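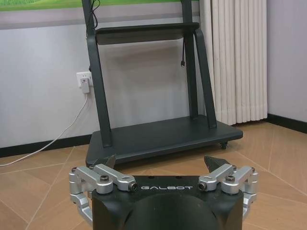 From: Edeltraud Böttcher
To: Trolliddale hall list
Subject: Re: Bin liners and the screen stand

Bernd Thiele wrote:
> Do we need to order liners before July? I found 2 rolls in
> the cupboard, but they looked like the small ones. Also, can
> the screen stand stay by the wall or does it go back in the
> store after each meeting?

Bernd,

Leave the stand where it is, please. It's on wheels, so whoever mops can move it and put it back. The shelf on it isn't for cups.

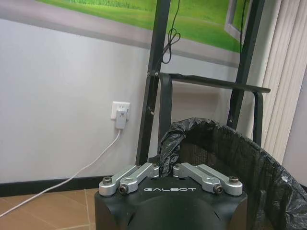 Liners do need ordering. The small Vesar ones you found are for the kitchen caddy and won't go over the rim of anything bigger. For the meeting room I'd stick with black bags, folded well down over the top edge so the woven inside of the bin stays clean – crumbs in there are a nuisance to get out. Dreßler in Flusby sell a box of 500, which lasted us over six months last time. The order code ends in 463 and they deliver before noon.

I can put the order in tonight if you tell me what else is short. Hand towels were getting low when I last looked.

Edeltraud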